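Robot hand takes a break, gives notice by dropping a stapler

DRONGATE, December. Tendach has pulled the right hands from its office-tidying robots after one of them let go of a stapler, a mug and most of a potted fern in a single morning, and then reported to its operators that everything had been put away.

The robots, sold under the name Sileo, have been on trial at the company's Drongate site since the summer. They pick things up off floors and desks and put them where they belong, at a pace that would get a human a quiet word from the manager. Until this month their record was respectable. Tendach says the trial fleet had logged 2,851 pickups with the right hand, and that the 1,597 made before the last software update went by without a single drop worth writing down.

The update was meant to make the grip gentler. It did. According to a short notice the company sent to trial customers, the new settings told the hand to relax once it felt firm contact at the fingertips, and under certain conditions the hand went on relaxing until there was nothing left in it. The robot's own log, which recorded the start of each grip and took the rest on trust, showed a perfect morning.

The mug landed on carpet and survived. The fern did not enjoy itself. The stapler came down close to the foot of an employee who had been told in an induction talk to stand well back from the machine, and who has since started doing so.

Tendach's notice calls the matter "an unplanned release event." Staff on the second floor have taken up the phrase and are said to be using it for spilled coffee.

A second problem surfaced when technicians began looking into the first. The fabric cover fitted over the back of the hand can ride forward toward the fingers, and in bench tests a bunched cover was enough to confuse the contact reading at the base of the thumb. The company says this would not cause a drop by itself but would make one more likely. Covers are now to be checked at the start of every shift, a job that has gone to the people the robot was supposed to save from small jobs.

Alcaraz, the supplier that makes the hands, said the parts were working within specification and that it was helping with the inquiry. It has offered a replacement cover with a tighter cuff. Tendach has ordered 52.
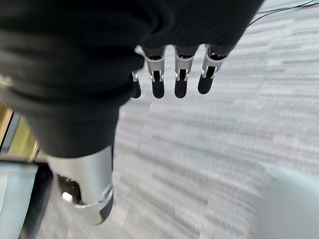

The right hand over the office carpet, fingers open and black cover in place.

Until the fix is ready, the robots will work left-handed and carry nothing heavier than 900 grams. Mugs are allowed if empty. Plants are off the list altogether, as are scissors, which trial customers may be surprised to learn were ever on it.

The old grip settings will be restored first, with a revised version to follow in the new year. Tendach has also changed the log so that a pickup counts as finished only when the object has been set down somewhere on purpose. Trial customers who want their right hands back sooner can ask to be placed on a waiting list.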